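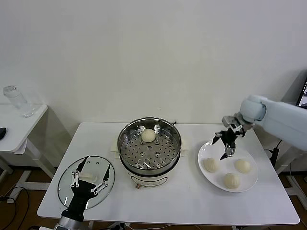

Photo: Kerttu Keskinen

Home Cooking for Beginners, Stovcombe Evening Classes
Handout for the steaming session
Notes written up by Raimo Riihimäki, last revised 24/03/2018

Welcome back, everyone. Several of you asked me to put the steaming session down on paper, and since I talk a good deal while my hands are in the dough and then forget half of what I meant to say, I think it's a fair request. What follows is more or less what I cover in the evening, with a few things added from the questions people brought to me afterward. Please write all over it. My own copy has soy sauce on every page and is much more useful than the clean one.

Before you come

Bring an apron, a clean dish towel and a box with a lid to take your buns home in. Flour, yeast, sugar and oil are in the cupboard. If you have an electric steamer pot at home and have never quite made friends with it, bring it along, and its lid too! Last August we had two very nice pots arrive without lids, and we spent the first part of the evening trying saucepan lids on them.

Read the dough section before class if you can. The steaming part goes much more easily when you aren't also trying to remember what comes after the first rise.

The dough

This amount makes a small batch, the sort you can shape, steam and eat without turning your kitchen upside down.

All-purpose flour, 2 cups, plus a little for the table
Instant yeast, 1 teaspoon
Sugar, 2 tablespoons
Warm water, a generous half cup, with a bit more standing by
Neutral oil, 1 tablespoon
A pinch of salt

Stir the dry things together in a big bowl. Pour in the water and the oil and bring it together with a fork until it looks shaggy and a little hopeless, then tip it out and use your hands. Flours differ a great deal in how thirsty they are. I buy Birnach flour, which wants a spoonful more water than what I was used to before, and Kerttu uses whatever is in her cupboard and gets along perfectly well. Go by feel. You're after a dough that is soft but not sticky, a bit like an earlobe (everyone laughs at this, and then everyone touches their ear).

Knead until it's smooth. Really smooth, please — smoother than you'd bother with for bread. Any lumps and wrinkles you leave in now will still be there on the finished bun, because steam doesn't brown anything and there's no crust to hide behind. If your arms get tired, cover the dough with the bowl and go have a drink of water. It will be easier to work when you come back.

Let it rise under a damp towel until it's puffed up well. In our room that takes 40 minutes on an ordinary evening. In a cold kitchen it can take a good deal longer, and you should let it.

Shaping

Press the air out and knead again briefly, just enough to get the surface even. Divide the dough into pieces small enough to sit comfortably in your palm. People nearly always make them too big the first time, forgetting how much they grow, and then the buns end up shoulder to shoulder in the basket and come out with flat sides. They taste the same, of course, but they're awkward to part.

To make a round one, pull the edges of the piece up to the middle, pinch them together, turn it over so the pinched side is underneath, and roll it around on the table under a cupped hand. Use very little flour for this. The dough needs to grip the table slightly or it just skates about and never tightens.

Set each bun on its own small square of parchment and cover them all loosely. They need a second rise, shorter than the first, 20 minutes for us. A bun that's ready feels light for its size when you pick it up, and if you poke it gently the dent comes back slowly. If the dent stays put, don't wait any longer, get it into the steamer.

About the steamer

The pot at the top of this handout is the electric kind, with a cream-colored body and a stainless steel basket sitting inside it. Look at the flat bottom of the basket, which is punched all over with rows of round holes. Those holes are the whole business. The steam has to come up through them, so whatever you lay in there, a cloth or a sheet of parchment or the food itself, must leave plenty of them open. One big circle of parchment covering the bottom from edge to edge is the most common mistake I see, and it gives you buns that are gluey below and underdone in the middle. Little squares, one to a bun, and bare metal between.

I get asked whether bamboo is better. Bamboo is lovely, and it soaks up some of the moisture that would otherwise gather overhead, and if you own one then by all means bring it. Stainless steel is easier to wash and doesn't mind being forgotten at the back of a cabinet all winter. Kerttu has a bamboo one from Kneževič, the kitchen shop by the station, and I have steel, and we've agreed to stop discussing it.

Put something under the pot before you start. A cloth or a few pads will do, laid flat so that the pot doesn't rock. Drips have a way of finding the tabletop when you lift the lid, and it's much nicer to have something there already than to be hunting for a towel with a wet lid in your hand.

Steaming

Fill the pot with water to the level its own instructions give, and make sure the water stays well below the basket. Boiling water that splashes up through the holes will ruin the undersides.

Whether to start from cold or hot water is a matter on which families have fallen out. I start with cold water and bring it up with the buns already in place, as it gives them a gentle last rise on the way. If you think your dough has risen a little too far already, heat the water first. Both ways work. Choose one and stick with it for a few batches so you learn how your own pot behaves.

Leave good gaps. I'd much prefer you did two rounds than one crowded one.

Put the lid on and leave it on. I know that a glass lid makes it tempting to keep checking, and looking through it is completely fine, but please don't lift it. Once the water is properly steaming, small plain buns want 12 minutes, and larger ones want a few more.

Water gathers on the inside of a glass lid and can fall back onto the tops, leaving yellowish, pitted spots. For this there is the old towel trick — wrap the lid in a thin dish towel and knot the corners up over the handle, well out of reach of anything hot. On a pot with an electric base I'd ask you to check the instructions first and to keep the vent holes in the lid uncovered. If you can't do both safely, skip the towel and live with a spot or two.

Turning off and taking out

Switch off the heat and wait. Three or four minutes with the lid still on, longer if you can bear it. Buns that meet cold air all at once can wrinkle and sink in front of your eyes, and it's a sad thing after all that kneading.

When you do open it, tilt the lid away from you so that the far side lifts first and the steam goes off in the other direction. Steam burns are quick and they hurt more than people expect, so sleeves down and faces back, please! Then set the lid down flat to the side of the pot, somewhere you've cleared beforehand, and have your plate waiting on the other side. Laying out the table like this, lid to one side and plate to the other with the pot in the middle, saves you reaching across the steam. You'll see the same arrangement in the photo, with three buns on the white plate and one still in the basket.

Use tongs with soft tips or a thin spatula. Lift each bun out and give it some room on the plate. A wide flat plate suits them better than a deep bowl, where they sit on top of each other, sweat, and stick together. The skin is delicate while they're hot and tears if two of them have joined up. Don't forget to look toward the back of the basket before you decide you've finished.

When things go wrong

Wrinkled tops: the lid came off too soon, or the second rise went on too long. Now and then it happens for no reason I've ever been able to find.

Dense and heavy: not enough rising, or tired yeast. Stir a pinch into warm water with a little sugar, and if it hasn't foamed after ten minutes, buy a fresh packet.

Rough, bumpy skin: more kneading before shaping, and less flour on the table.

Soggy bottoms: too much water in the pot, or too many of the holes covered.

A smell of yeast that's a bit like beer: the dough sat somewhere too warm for too long. Next time find it a cooler corner.

Keeping and reheating

Let them cool completely and keep them in a closed box in the fridge for a couple of days, or freeze them on a tray and then bag them. They go hard when cold and come back beautifully with a few minutes of steam, straight from the freezer if you like, with a little extra time. A microwave will do if you wrap the bun in a damp paper towel, but eat it right away, as it turns tough quickly.

For next time

Make one batch at home before the next session and write down how long each rise took and how warm your kitchen felt. We'll move on to filled buns, with a mushroom and cabbage filling that needs to be cooked and cooled beforehand, and Kerttu will be showing the pleated top. If you'd like to read ahead, the chapter on steamed doughs in the Darik folder starts on page 228. The folder lives on the shelf by the kitchen door, and please put it back there when you've finished with it.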